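# Rustance tabletop vibrating table, after a full season of pavers

I pour concrete pavers in my garage, mostly for my own paths and for the neighbors once they saw mine, and for years I settled the mix by hand. That means banging the side of the mold with a rubber mallet until your wrist complains and the bubbles more or less stop. It works, in the sense that you get a paver at the end. You also get pinholes all over the good face, and I had grown tired of telling people they were part of the look.

So last December I bought the small Rustance table, the one with the single motor under the deck. I had also been looking at the Drostier, which is a lovely heavy thing and costs a good deal more, and I very nearly went for it. What decided me was the size of my garage door and the age of my back. I can walk the Rustance from the wall to the middle of the floor on my own, and I couldn't have done that with the other one.

## Setting it up

It came in two cartons, and the legs bolt on with ordinary hardware. The instructions are a single folded sheet and the drawing for the springs is printed so dark that I had to take it out to the driveway to read it. Once I had the springs seated it was easy going. Do tighten everything again after the first long run, though! Mine had shaken two of the leg bolts loose by the time I'd finished my first batch, and I only noticed when the whole thing began to creep toward the water heater.

The deck has a raised lip all the way around, and I like it more than I thought I would. My old homemade table (a sheet of steel on tires, if you must know) used to let the molds wander right off the side.

## How it pours

I use PVC molds from Insaurralde, the square ones with the slate texture, and a few softer plastic ones from Cusero that I bought because they were on sale. Both kinds sit flat on the deck. The Insaurralde molds come through beautifully, with crisp corners and hardly a bubble on the face. The Cusero ones are thinner and they flex when the speed is up, so you end up with a slightly bellied edge unless you keep the dial low and give them a bit more time. I don't blame the table for that.

Most of my pavers get 39 seconds now. I know that sounds fussy, and I got there by pouring a great many ugly ones first. Go much longer with a wet mix and the stone sinks and you get a weak, soupy back. With a stiff mix you can be more generous.

The motor is rated at 3,000 vibrations a minute, and I have no way of checking that, but it is plenty for a home setup. It is also loud. It isn't a scream, more of a deep drone that gets into the shelves and finds every loose jar lid you own. I wear ear protection and I stop before supper out of kindness to the people next door.

My friend Baptiste Coste, who poured tile for a living before his knees gave out, came by to try it and told me my mix was too wet before he said a word about the table. He was right, of course. He did like the speed dial, and he thought the power cord was too short, and I agree with him on both counts.
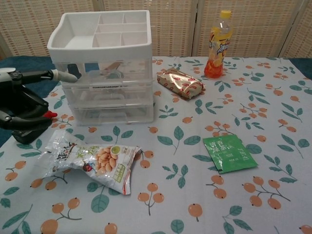 **Can it handle a full tray of wet concrete without slowing down?**

A full tray is fine as long as you spread the weight out. Pile the molds over one corner and the far side barely moves, and you'll see it in the finish.

## A few gripes

The on switch is on the side nearest the motor, so you reach across your molds with a dripping glove to turn it off. I've put a plug with its own foot switch on mine. The paint on the deck is thin too, and it had begun to scratch through to bare metal by the spring. I wipe the deck with a little form oil after each session and that has kept the rust down so far.

I'd also have liked a spare set of springs in the box, as they seem like the part that will go first, though mine are still doing their job.

Would I buy it again? For a garage like mine, yes, and I've already told my sister to get one. If you're making pavers to sell every week, look hard at the Drostier first and see whether you've got the floor for it.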